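3.2 Household sorting habits

Households in Drarnwood were asked in August how they dealt with empty drinks bottles. Of the 380 forms sent out, 260 came back complete. Most people kept bottles apart from general waste, but few took the caps off first, and labels were nearly always left on. Tsikata found the same in Ridumside, where collections were less frequent. Replies from 11 households were set aside as the street name was missing. Figure 2 gives an example of the bottle type recorded as "clear, cap and label on", which was the largest group in both towns.

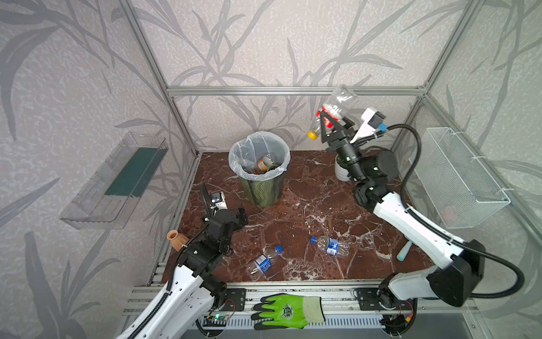 Figure 2. Clear plastic bottle with red label and yellow cap.

Cap removal was no more common among households with a garden.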